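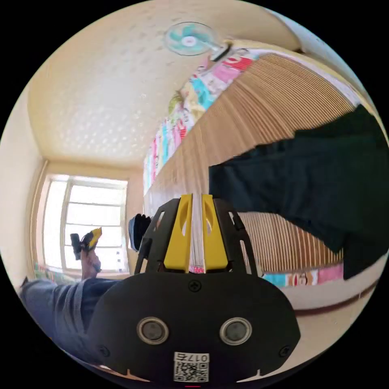 The wall fan and one of the patchwork quilts in a bunk room at Dawber House, Gindbridge.

Bunk rooms keep their fans, lose their argument

September 4, 2022

GINDBRIDGE – The long summer debate over bedding at Dawber House has ended the way most debates there end, with everyone doing what they were doing before and a new sheet of paper by the office door.

The rooming house on Toller Street, which rents bunks by the month, asked residents in April to choose between a warm-weather bed and a cold-weather bed. The idea was to get spare bedding out of the rooms and into the basement, where there are shelves for it. Residents were given two weeks to decide. Several are still deciding.

The sticking point was the quilt. Many residents sleep on a woven bamboo mat once the heat arrives, and house management assumed that a person with a mat would be glad to hand over a quilt. Instead, the mats went down on top of the quilts, and both stayed put.

"You take the quilt away, you are lying on a mat on a board," said Abdelilah Nasr, who has had a bunk on the second floor for three years. "I have tried it. I was awake to think about it all night."

Nasr also spoke up for the patchwork quilts with the cartoon monkeys on them, which a memo in June called "not in keeping with the rooms." He said he had looked at the rooms and was unable to find what they were in keeping with.
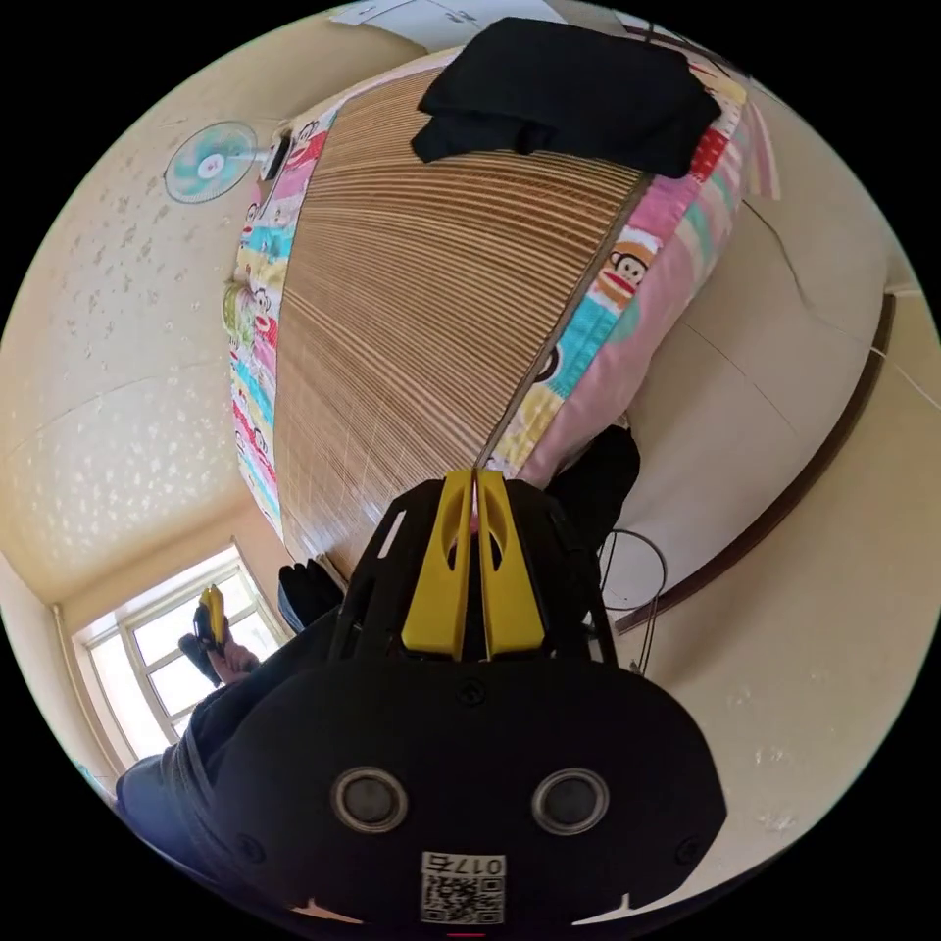 Management has now agreed that a mat over a quilt counts as one bed. Clothes may be left folded on a bunk during the day. Cloths hung from an upper bunk for shade or privacy are allowed as long as they stay clear of the fan, a rule that residents said they had worked out for themselves.

The wall fans were never in danger, though for a few weeks in July a rumor said otherwise. The house bought them secondhand from Jitbridge Supply for 1085 dollars, and a quote of 2000 dollars for ceiling models was read aloud at the June meeting and not mentioned again.

The basement shelves, which cost 175 dollars, are holding two suitcases and a box of light bulbs.

A separate proposal to repaint the window frames on the street side is due back in the fall. Residents with opinions on white may leave them at the office before 6 p.m. on weekdays.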